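Subject: Re: [perkberg-boosters] Trirkport game, buses, film night

Phong Triệu wrote:
> Hi all, three things after Thursday's board call got moved.
> 1) Do we have a final on whether the Trirkport game is at their
> place or at Gedov Field? The league page says one thing and the
> schedule magnet says another.
> 2) How many seats on the fan bus. People are asking me at the store.
> 3) My son is telling me Tang is not starting at QB?? Is this real
> or is it locker room talk. Not asking anyone to break a confidence
> but I already paid for the shirts.
> Phong

Phong, everybody,

Quick one, I'm typing this in the parking lot before pickup so excuse the mess.

1) Gedov Field. Final. Talked to their AD this morning and he's fixing the league page. The magnet is right, the website is wrong, first time that has ever happened. Kickoff still 7:00. Their turf is being replaced and won't be ready, so Trirkport is the "home" team on a neutral field. What that means for us: they keep the gate, they run concessions, we sit on the far side with the sun in our eyes til halftime. Bring a hat. No booster table inside the fence. I asked twice. We can set up by the buses and sell out of the back of my van like last year.

2) One fan bus, 33 seats, and the band has its own so please stop signing up your trumpet players on our sheet. Leaves from the south lot at 5:15. Not 5:30. Last year we sat there waiting on two families and missed the opening kickoff, which we returned for a touchdown, which I have still only seen on somebody's phone. Bus money goes to me or into the envelope in the front office, name on the outside.

3) OK. Tang. I am not the coach and I don't speak for him, but he said this in front of all the parents at the scrimmage so it isn't a secret. Tang is starting. What your son heard is that the sophomore is going to get a series in the first half, probably the third one, and they'll see how it goes. That's it. That's the whole story. Coach did the same thing in August against the two small schools and it worked fine. Tang threw for 337 in the last one and I don't think anybody sits a kid after that. Your shirts are safe.

My own opinion since nobody can stop me — the quarterback isn't what worries me. It's the right side of the line. We lost both of those kids to graduation and the new tackle is strong but he's still catching on to the silent count. Trirkport blitzes off that edge all night long. If you were at the playoff game two years ago you remember. We had the ball on their 13 with under a minute left, needed a touchdown, and got sacked on back to back plays. I drove home with the radio off.

Things I like: the secondary. Best group since I've been doing this. The two safeties talk constantly, you can hear them from the stands. And the kicker can reach the end zone now, so no more of those squibs that bounce off somebody's shin and get run back to midfield.

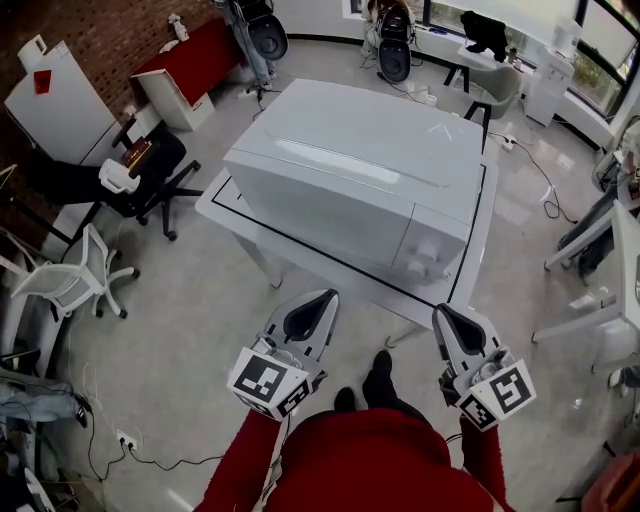

Red sleeves, both grippers out toward the machine on the table.

Film night is still on, library meeting room, 6:30, open to players and parents. Coach will show the first half of Trirkport's opener and take questions for a while after. Please don't ask about playing time. Ask about coverages, ask about the wing-T, ask him why we punt so much from the 40 (I'd like to know that one too). The room closes at 8:30 sharp and they will flick the lights at us.

Food for film night: we have chips, we have way too many chips. Need fruit, sandwiches, water. No nuts please. Reply to me directly and not the whole list, I got fourteen emails about brownies last time.

Couple other odds and ends while I'm here

— Helmet decals are in. The P is a little bigger than the proof. They look fine from the stands and we're not sending them back.

— Team dinner the night before is at the Hendersons' old place, same driveway, new mailbox. Linemen eat first, this is tradition and also self defense.

— Still missing one of the big water coolers, orange with a white lid, has PERKBERG on it in marker. If it's in your garage nobody is mad, just leave it by the equipment room door.

— JV plays the next morning at our place, 10:00. They had maybe a dozen people in the bleachers for the last one and those kids came back from two scores down and won it. Go watch them. Chain crew needs one more adult, you get a free hot dog and the best view on the field. You do have to move when the play comes at you, ask my knee.

— Ticket prices at Gedov are set by Trirkport so our season passes will NOT get you in. Cash or card at the gate. Students need the school ID, not a picture of it.

Phong, can you bring the leftover shirts from the spring in the larger sizes? I had people asking at the scrimmage and I'd told them we were out. If you can get them to me by film night I'll put them in the van with the rest.

Ok that's pickup, gotta go. If I forgot something send it agian and put BUS or FOOD or SHIRTS in the subject so I can find it.

Lutfa Hettiarachchi
Perkberg Football Boosters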